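# Our June visit to Kindico 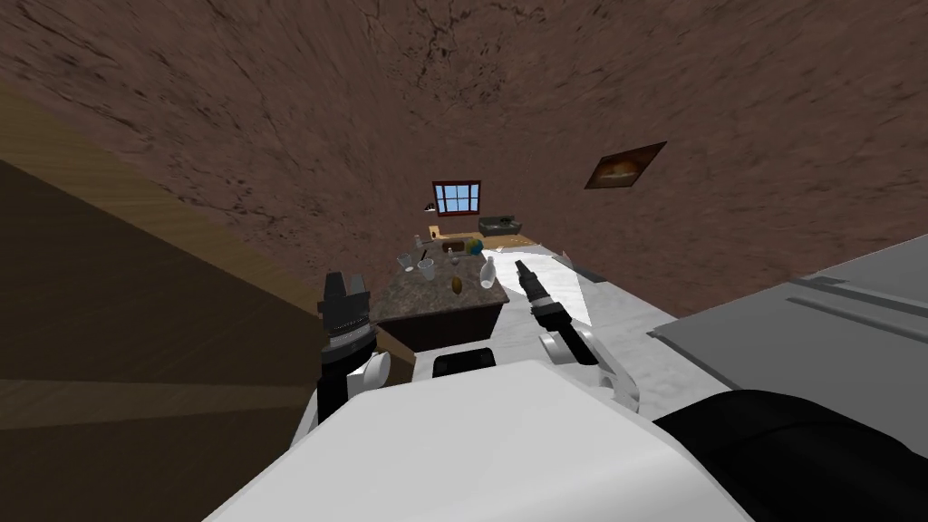 Seventeen of us made the trip in the end, which filled the minibus and left Thitima Boonchu following behind in her own car with the sandwiches. We had been promised an afternoon of robots in kitchens, and I think a few members were expecting to be handed a cup of tea by one. The kitchens at Kindico live almost entirely inside the computer, and so do the robots for the first part of their education, and I must say I found that far more interesting than the cup of tea would have been (though we did get one, made by Michalis Drakos, who was our host for the day and could not have been kinder).

Michalis began by sitting us down in front of a big screen and showing us the practice kitchen they have been using this spring. It has an island with a dark granite top, a pale marble-looking counter alongside, a little window with blue panes and even a picture on the wall. The view is from the robot's own position, so you look down over its rounded white chest and see its two arms reaching out in front, each with a black gripper at the end. It took me a minute or two to get used to. Ohemaa Lamptey said it was like looking down at yourself in somebody else's coat, and I have not been able to think of a better way to put it.

The exercise we watched is called Suden, after the village where one of the founders grew up. The robot is given an ordinary kitchen with a few ordinary things left out on the island - drinking glasses, bottles, that kind of thing - and is asked to pick one of them up and put it down somewhere else. Every time it starts again the computer can shift the objects, swap the worktop or change the walls, so that the robot doesn't simply learn one kitchen by heart. Jacinto Pacheco asked whether that was why the wall looked so rough, with dark streaks running through it like cracks, and Michalis said yes, the surfaces are picked from a big library and some of the combinations would make a decorator weep.

We saw 44 attempts run through at high speed, which was rather like watching an old silent comedy. In some the gripper went straight to the glass and lifted it beautifully, and in others it sailed past and closed on nothing at all, and there was one in which a bottle rolled gently off the counter to a great groan from the back row. A bottle lying on its side is a good deal harder for it than one standing up, apparently. The team don't mind the failures in the slightest. They keep them all, and Michalis showed us how they go back through the bad ones to find where the arm began to go wrong.

After the tea we were taken through to the workshop, where Zoi Tzanetos looks after the real grippers. They come from a firm called Cirkix and have two fingers apiece, and she let us try squeezing various things with one by means of a hand control on a long cable. I managed a sponge. Jacinto managed an egg, and has mentioned it several times since. Zoi explained that a grip which works perfectly well on the screen can slip on a real glass, and so she spends much of her week measuring how slippery things are and passing the numbers back to the people who build the practice kitchens. I had never thought of slipperiness as somebody's job, but I was very glad to meet the person who does it!

There were plenty of questions, and we overran by around 6 minutes for each one we were supposed to stop at. Ohemaa wanted to know if such a robot might one day help her mother, who can't reach her top cupboards any more. Michalis was careful with his answer. He said that reaching was coming along nicely, that being trusted near a person was another matter, and that he would sooner see it take three more years and be done properly.

Our warm thanks to everyone at Kindico, and to Thitima for the sandwiches and for going back for the coats. The next outing is to the Akpan bottling works, where we are told there is a packing line worth seeing. Flat shoes, please, and no dangling scarves. Names to Thitima as usual, and do tell her if you would like a lift from the station.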